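Why Does a Refrigerator Keep Food Fresh?

By Raghavendra Bhat
Rirora Science Pages for Young Readers

Leave a strawberry on the kitchen counter for a few days and it goes soft. Then it may grow gray fuzz. Put the same kind of strawberry in the refrigerator and it stays good for longer. Why?

Tiny living things

Food spoils mostly because of living things too small to see. Bacteria and molds are everywhere: in the air, on your hands, and on the skin of fruit. They need food and water, just like you do. When they feed on a strawberry, they change its smell, taste, and color.

Most of these tiny living things grow fastest when they are warm. In the cold they slow down. They do not die, and that is why food in a refrigerator still goes bad if you wait long enough.
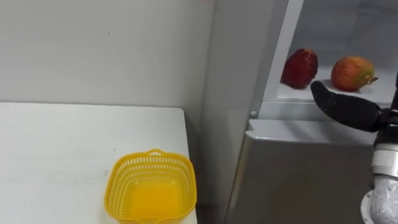
Where does the heat go?

A refrigerator does not make cold. It takes heat out of the food and the air inside and moves it somewhere else.

It does this with a liquid that runs through thin pipes. Inside the refrigerator the liquid turns into a gas. To do that it needs heat, and it takes the heat from the air around the pipes. You can feel something like this when you get out of a swimming pool. The water drying on your skin takes heat from you, and you shiver.

Next, a pump called a compressor squeezes the gas, which makes it hot. The hot gas travels through pipes on the outside, often at the back. There it gives its heat to the room and becomes a liquid again. Then it goes around once more. The humming sound you hear is the compressor working.

Fruit is still alive

An apple keeps breathing after it is picked. It takes in oxygen and slowly uses up the sugar stored inside it. A warm apple does this quickly and becomes soft and mealy. A cold apple does it slowly. Apples picked in fall can still be crisp in December if they are kept cold.

Apples also give off a gas called ethylene, which makes other fruits and vegetables ripen faster. Keep them away from lettuce and carrots.
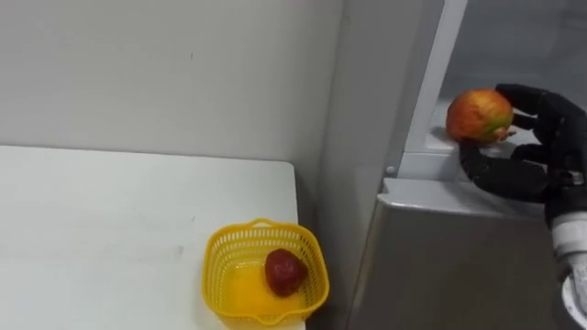
Apples stay crisp longer in the cold.

Not everything likes the cold. Bananas turn brown, and tomatoes lose some of their taste. Potatoes do best in a dark, cool cupboard.

Try it yourself

You need 2 apples of the same kind and size. Put one in the refrigerator and one on a shelf in the kitchen. Leave them for 20 days. On day 7 and day 13, press each apple gently with your thumb and write down how it feels. On the last day, ask an adult to cut both in half. Look at the color and feel the inside. Do not eat an apple that has mold on it or smells strange.

Words to know

Bacteria: very small living things made of one cell.
Compressor: the pump that squeezes the gas in a refrigerator.
Ethylene: a gas that helps fruit ripen.

Page updated 2022-10-30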